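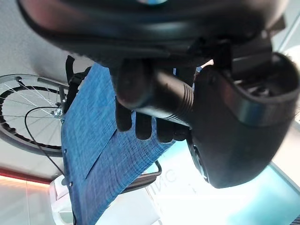 스킬로우 로봇반 소개

스킬로우는 롤섬 기술학교의 로봇 동아리이자 선택 수업입니다. 학생들이 양팔 로봇을 조작하고, 동작을 기록하고, 그 기록으로 로봇이 같은 일을 혼자 하도록 만드는 과정을 배웁니다. 다루는 일은 주로 돌봄 현장에 있는 물건과 관련이 있습니다. 휠체어를 펴고 접는 일, 침대 옆에 휠체어를 대는 일, 서랍을 여닫는 일, 물품을 꺼내 건네는 일 등입니다.

처음에는 방과 후에 라인 트레이서를 만들던 모임이었습니다. 대회에 나가는 학생과 그렇지 않은 학생의 차이가 커지면서 한동안 인원이 줄었고, 지도교사 머시 비워트 선생님이 맡으면서 활동 내용을 바꾸었습니다. 지금은 정규 선택 수업과 동아리가 같은 실습실을 나누어 쓰고 있으며, 수업을 듣지 않는 학생도 동아리에 들어올 수 있습니다.

하는 일

올해의 주제는 휠체어입니다. 프로젝트 이름은 스카르누스이고, 학생들이 투표로 정했습니다. 목표는 로봇이 휠체어의 천 부분과 프레임을 구분해서 잡고, 휠체어를 밀거나 당기거나 접을 수 있게 하는 것입니다.

휠체어를 고른 데에는 몇 가지 이유가 있습니다. 상자나 컵은 잡는 위치가 조금 어긋나도 대체로 들립니다. 휠체어는 바퀴가 굴러가고, 천은 늘어지고, 프레임은 접히는 방향이 정해져 있습니다. 한 손으로만 당기면 의자 전체가 돌아가 버립니다. 두 손이 같은 때에 움직여야 한다는 것을 설명하기에 좋은 물건입니다. 보호자나 요양보호사가 날마다 하는 일이라 학생들이 실제 사용자에게 물어볼 수 있다는 점도 있습니다.

동작은 작은 단계로 나눕니다. 예를 들어 등받이 천을 다루는 과제는 다음과 같이 나누어 기록합니다.

다가가기: 휠체어 뒤쪽에서 멈추고 두 팔을 들어 올린다.
잡기: 양손으로 등받이 천의 위쪽 모서리를 각각 잡는다.
당기기: 두 손의 높이를 맞춘 채 천을 당긴다.
놓기: 손가락을 먼저 다 펴고 나서 팔을 뺀다.

단계마다 성공과 실패의 기준을 학생들이 직접 씁니다. 기준을 쓰는 데 실습보다 시간이 더 걸릴 때도 많습니다. "천을 잘 잡는다"라고 쓰면 사람마다 판정이 달라지므로, 손가락이 천의 어느 쪽에 있어야 하는지, 손잡이에 닿아도 되는지까지 적습니다. 작년 기록지 중에는 판정이 엇갈려서 통째로 다시 본 것도 있습니다.
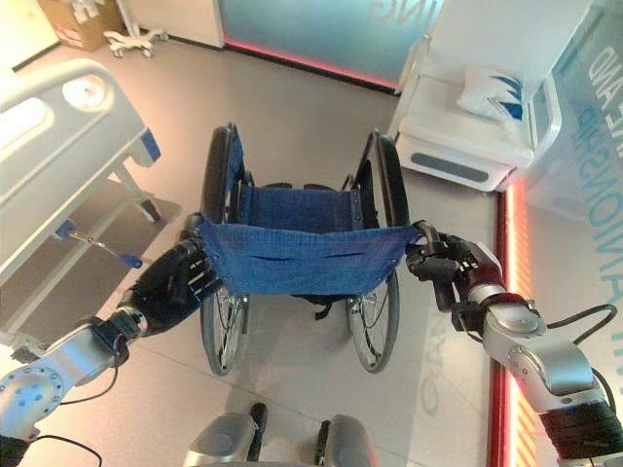

잡는 위치가 모서리에서 안쪽으로 들어가면 천 가운데가 처지고 당기는 힘이 프레임까지 전해지지 않습니다. 반대로 너무 바깥쪽을 잡으면 손가락이 손잡이 쪽에 걸립니다. 조작을 맡은 학생은 로봇 머리 쪽 카메라와 손목 쪽 카메라를 함께 보면서 위치를 정합니다. 머리 쪽 화면은 휠체어와 로봇의 방향을 맞출 때 쓰고, 손목 쪽 화면은 손가락이 천에 닿는 순간을 확인할 때 씁니다. 손목 화면에서는 로봇 손이 화면을 많이 가리기 때문에 처음 보는 학생은 무엇이 보이는지 알아보는 데 시간이 걸립니다. 그래서 첫 달에는 조작을 하지 않고 화면 읽는 연습부터 합니다.

실습실

실습실은 무리이티관에 있습니다. 실습 공간에는 병상과 수납장을 두어 병실과 비슷하게 꾸몄습니다. 가구의 위치는 과제마다 바꿉니다. 늘 같은 자리에서만 연습하면 로봇이 물건을 보고 움직이는지, 외운 자리로 움직이는지 알 수 없기 때문입니다.

바닥은 실습 전에 학생들이 정리합니다. 케이블이 바퀴에 걸리지 않는지 확인하고, 로봇 팔이 닿는 범위 안에는 조작 중에 들어가지 않습니다. 비상정지 버튼을 담당하는 학생은 그 시간 동안 다른 일을 하지 않습니다. 휴대전화도 보지 않습니다. 이 규칙을 어기면 그날 실습은 거기서 끝냅니다.

수업과 동아리의 차이

선택 수업은 한 학기 과정입니다. 앞부분에서는 좌표, 관절, 그리퍼의 구조를 배우고, 뒷부분에서는 조를 나누어 과제 하나를 처음부터 끝까지 진행합니다. 한 조는 3명이고 조작, 기록, 안전을 돌아가며 맡습니다. 시험은 없으며 과제 보고서와 기록지로 평가합니다. 로봇이 과제에 성공했는지는 점수에 넣지 않습니다. 실패한 회차를 빠짐없이 적었는지는 넣습니다.

동아리는 학년 내내 열립니다. 수업에서 다 하지 못한 과제를 이어서 하거나 대회를 준비합니다. 활동은 오후 4시 이후에 시작하고 저녁 7시에 마칩니다. 대회 직전이라도 7시를 넘기지 않습니다. 부품 소모가 있어 월 4000원의 회비를 받고 있고, 회비가 부담되는 학생은 담당 교사에게 말하면 면제됩니다. 이유를 따로 묻지 않습니다.

지도하는 사람들

머시 비워트
로봇반 담당 교사입니다. 기계 과목을 가르치며 수업 전체와 학부모 상담을 맡고 있습니다.

나소로 음브왐보
실습실 기술 담당입니다. 로봇 점검과 케이블, 관절 정비를 맡습니다. 학생이 정비를 배우고 싶을 때는 방과 후에 따로 시간을 잡을 수 있습니다.

아키니 몰렐
작업치료사로 일하며 외부 강사로 참여합니다. 휠체어에 사람이 앉고 일어날 때 무엇이 위험한지, 브레이크를 언제 걸어야 하는지 등을 가르칩니다. 과제의 단계 순서는 몰렐 선생님이 검토한 뒤에 확정합니다.

블라고예 블라후
이 로봇반 졸업생으로, 기록된 동작으로 모델을 학습시키는 부분을 도와주고 있습니다. 질문은 동아리 게시판에 남기면 모아서 답합니다.

올해 학생 대표는 이에우안 윈입니다. 신입 부원 안내와 실습실 예약표를 관리합니다.

대회와 발표

해마다 11월에 교내 발표회를 엽니다. 조별로 과제를 하나씩 시연하고, 실패 장면도 함께 보여 줍니다. 작년 발표회에서는 휠체어를 침대 옆으로 옮기는 과제가 8번 중 3번 성공했습니다. 실패는 대부분 바퀴의 방향 때문이었습니다. 앞바퀴가 옆으로 돌아간 상태에서 밀면 의자가 비스듬히 나가는데, 당시 기록에는 앞바퀴의 방향이 다른 경우가 거의 들어 있지 않았습니다. 올해는 시작할 때 앞바퀴 방향을 매번 바꾸어 기록하고 있습니다.

외부 대회는 학생이 원할 때만 나갑니다. 대회 규정에 맞추느라 진행 중인 과제를 바꾸지는 않습니다. 대회에 나가는 조와 나가지 않는 조는 실습실 사용 시간을 똑같이 받습니다.

사람을 태우는 실험에 대하여

문의가 자주 있어 적어 둡니다. 로봇반에서는 사람이 앉은 휠체어를 로봇이 움직이는 실습을 하지 않습니다. 학생이든 교사든 마찬가지입니다. 모든 과제는 빈 휠체어로 하며, 무게가 필요할 때는 모래주머니를 씁니다. 연습에 쓰는 휠체어도 실습 전용이고, 다시 사람이 타는 용도로 내보내지 않습니다.

가입과 견학

신입 부원은 학기 초에 모집합니다. 프로그래밍 경험은 필요하지 않습니다. 지금 부원 중에도 가입할 때 코드를 써 본 적이 없던 학생이 많고, 기록과 판정만 맡고 싶다는 학생도 받습니다. 신청서에는 이름과 학년, 참여할 수 있는 시간을 적으면 됩니다. 신청자가 자리보다 많으면 추첨을 합니다.

학부모와 다른 학교 교사의 견학은 동아리 활동 시간에 가능합니다. 견학 중에는 바닥에 표시한 선 밖에서 보아 주시기 바라며, 학생 얼굴이 나오는 촬영은 삼가 주십시오. 쓰지 않는 휠체어나 보행 보조 기구를 기증하려는 분은 사진을 먼저 보내 주시면 과제에 쓸 수 있는지 확인해 드립니다. 프레임이 휘었거나 바퀴가 빠진 것은 받지 않습니다.

견학과 기증 문의는 무리이티관 행정실에서 받습니다. 행정실에 로봇반 담당자를 찾으시면 연결해 드립니다.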